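Applications are open until the end of August. Please read the whole page before you write to us.

# Greengrocery and Kitchen Assistant, Plalinlow Food Hall

Plalinlow is looking for a part-time assistant to work across the fruit and vegetable counter and the small kitchen behind it. The post is permanent after a trial period of 2 months. You will work 16 hours a week, spread over early shifts, with one late shift every other week.

The food hall is on the main street in Gemville, next to the old bus depot. We sell fresh produce, bread, cheese and dry goods, and the kitchen makes soups, salads and fruit pots for the lunch trade. Most of our customers live within walking distance and many come in every day.

## What the work involves

You will start at 6.30 am on early shifts. The first job is taking in the delivery from Khoo, our main fruit supplier, and checking it against the order sheet. Anything bruised or split goes to one side and is either used in the kitchen or sent back with the driver. After that you will fill the displays, write the price cards and sweep the shop floor before we open at 8.

From mid-morning you will be in the kitchen. In summer this is mostly stone fruit and berries: washing, stoning, slicing and potting. In winter it is root vegetables and a lot of onions. Peaches need a light hand, and we will show you how we like them cut.

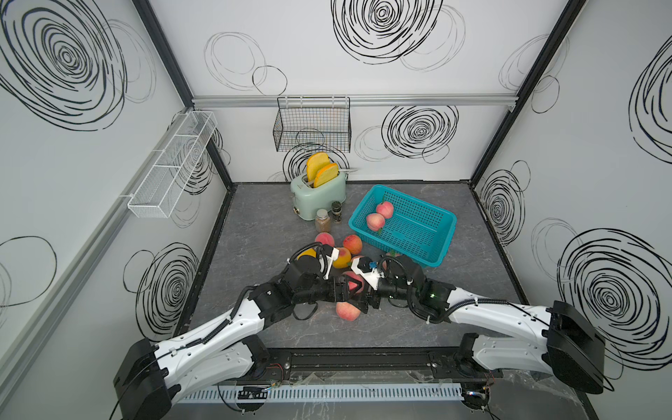
## What we are looking for

- Some experience in a shop, market stall, café or kitchen. Paid or unpaid both count.
- You can lift a full crate of apples and carry it down one short flight of steps.
- You are on time for early starts. The first bus from Clamuneo gets in at 6.10 am, and two of our present staff use it.
- You can work out change and weigh goods without help after a week or so of training.
- A food hygiene certificate is useful. If you don't have one we will pay for the course, and you will take it in your first month.

You do not need to know the names of every apple. You do need to be willing to taste things and tell customers what you think of them.

## Pay and conditions

Pay is set at the shop rate, which we will send you with the application form. It goes up once the trial period ends. Wages are paid every four weeks into your bank account. Holiday builds up from your first shift. Staff get a discount on everything except bread from outside bakers, and lunch is free on any shift longer than five hours.

Aprons and gloves are supplied. Please bring your own closed shoes with a good grip.

## How to apply

Ask for a form at the till, or write to Usman Kazmi, Produce Manager, Plalinlow Food Hall, Gemville, quoting post 407. Send the form with a short letter of no more than 550 words telling us where you have worked and which mornings you can do. A CV is fine as well but we don't insist on one.

We will ask the people we want to meet to come in for a chat and a paid trial morning. Please tell us beforehand if you have any allergies, as nuts and sesame are handled in the same kitchen. Everyone who applies will get a reply.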